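About Grostcombe

Grostcombe helps small workshops, schools and packing rooms decide what automation to buy, when to buy it, and (more often than you might think from a company in our line) when to hold on to their money for another year. We began as two people sharing a phone line and a very long spreadsheet, and today we are a team of six, with the same spreadsheet, now a good deal longer.

Our founder, Osamu Tsuji, spent years ordering machines for other people before he started ordering them carefully. He likes to tell new clients about a sorting arm from his early days that fit the budget beautifully and did not fit through the door. We measure doors now! We also sit down with the job itself, at an ordinary desk, and go through it by hand before anyone opens a catalog.

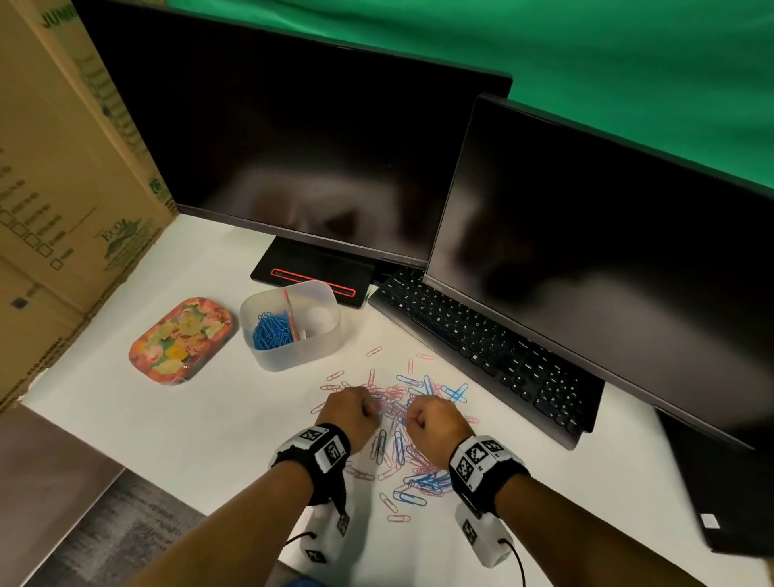
Pink and blue paper clips on the desk, with marker bands on both wrists.

Small, tangly things are a favorite of ours, and we could talk about them all afternoon. A quote for a robot arm is easy enough to get, but the fingers, the trays, the spare parts and the days of setup all have to be paid for too, and those are the lines that tend to go missing from a first budget. Our planning service, Brevutico, puts them all on one page in plain words, so that the person signing the check and the person running the machine are reading the same thing.

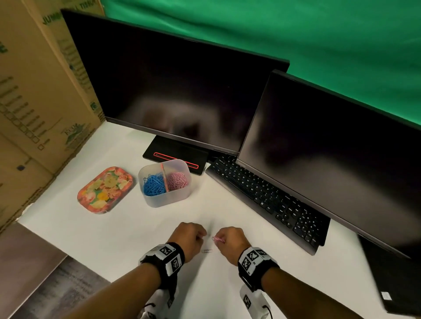
Working with single clips, blue and pink in separate sides of the container.

A first planning visit costs $200, and a full equipment plan is $3000, whether you have one bench or a whole floor of them. We take no commission from suppliers. Our yearly budget workshop, Surkix, runs each February and is open to clients and to anybody who is just curious and would like a cup of coffee and a look at some numbers.

Our office is in Skov, up the stairs and on the left. Write or call whenever you like, even if all you have so far is a rough idea and a worried accountant.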